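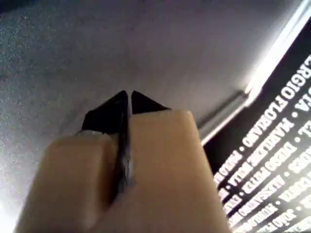
About us

Fletton & Sheehan has been looking after other people's paperwork since before either half of the name could agree on a filing system. We are a small bookkeeping and payroll office above a bakery in Sondel, which means our post smells of bread and our staff lose arguments with doughnuts by ten in the morning.

We work for the sort of business that has a van, a kettle and a drawer. The drawer is usually why people ring. It contains receipts, a letter from the tax office that was going to be opened at the weekend, and at least one key that fits nothing. Bring the whole drawer. We have seen worse, and we charge by the month, so there is no meter ticking while we flatten things out.

What we do

Bookkeeping, VAT returns, payroll, year-end accounts and the kind of letter that begins "Further to your letter of". We also do self assessment for sole traders, who tend to arrive in January looking as if the date has been sprung on them. December is cheaper and the biscuits are better.

What we don't do

Schemes. If a man at a golf club has told you that you can own your house through a boat, we would like to hear the story but we won't be filing it. We don't do mortgages or pensions either, although we can point you at people who do and who wear the right sort of shoes for it.

How it works

There are seven of us, and you get one of us. The same person does your books each month and picks up the phone when you call, unless they are on holiday, in which case somebody else picks up and reads their notes aloud with growing confidence. We file almost 1140 VAT returns a year between us and would be lying if we said we remembered them all fondly.

Most of our clients use Prinora for their invoices. A few send us a carrier bag. Both are fine. We did once try to move the carrier bag clients on to Prinora, and the result was a carrier bag full of printed screenshots, so we have left it there.

Fees are fixed at the start of your year and written down in a letter you can understand without lying down first. If the work grows, we talk to you before the bill does.

Finding us

The door is to the left of the bakery and sticks in damp weather. Push low, near the letterbox. We are open from nine until half past five and closed for lunch only when the sausage rolls come out, generally just after twelve.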